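Stop Ranking Hands by Their Best Grasp

In our small lab in Stornton we spent the spring comparing two hands for kitchen tasks, the Kolalow and the Vosholm. Everybody who visited asked me the same thing: which one is better? I have started to find this question harmful, and I want to explain why.

The usual comparison is a table of success rates. We made one too. We ran 1,522 trials in simulation, and the two hands finished so close that I would not buy either one because of the number. But when I watched the failed trials one after another, the hands were very different. The Kolalow closes too early and pushes light food away across the plate. The Vosholm arrives correctly, then squeezes too much. In a real kitchen the first mistake costs you a second try, and the second mistake costs you the breakfast. Our table gave both of them the same zero.

I also think that we choose our objects too kindly. A block or a can forgives almost everything. Bread is curved and soft, it lies on a plate with a raised edge, and the finger has little space to come in from the side. We had 172 failures with bread before we changed the approach angle, and from these I learned more than from all the cans.

Some colleagues say that simulation cannot tell us much about soft food, and they are partly right. The contact model in Lazarević, the simulator we use, makes crust behave more like rubber. Still, it shows where the finger goes and when the palm is in the way, and these things decide most cases -- at least in our work.

So my request to people who publish comparisons is modest. Show three ordinary failures for each hand, with the arm pose and the moment of contact, and put them before the table. I would read such a paper twice.

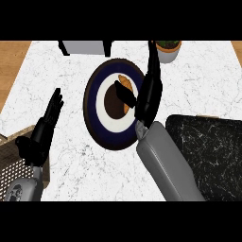
Should a small lab test a new hand in simulation before buying it?

It should, if the maker provides a correct model of the hand, but the final choice needs a few days with the real one on loan.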